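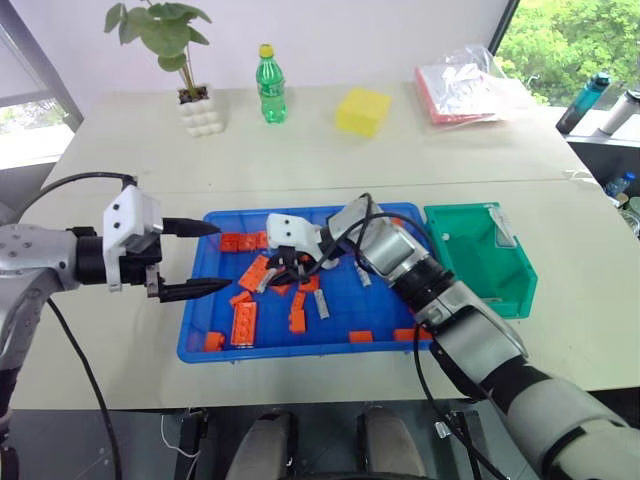 4. Comparing Two Sets of Fingers

Now the fun part! With both arms mounted and the Trorik controller running, you can try two sets of fingers on the same tray of toy bricks.

4.1 Put the blue tray in front and the green tray against its right side.

4.2 Load the Plarnwood profile on both arms and set the speed to 26 percent.

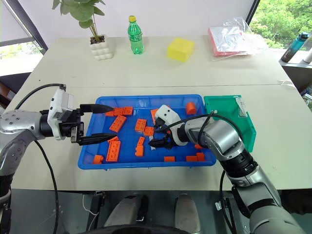 Keep the bricks scattered at odd angles. A messy tray tells you far more about a gripper than a tidy one, and it's a joy to watch a good pair of fingers sort out a tight cluster.

4.3 Run four picks with each arm, then save the log.

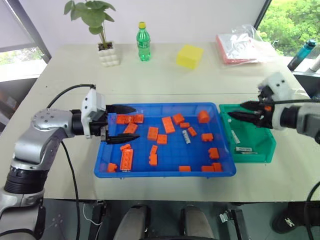

4.4 Swap the fingers between arms and repeat.

Note: If code 904 comes up, re-zero the gripper and start the pick again.

CAUTION: Check that the cables have slack at the wrist before you raise the speed.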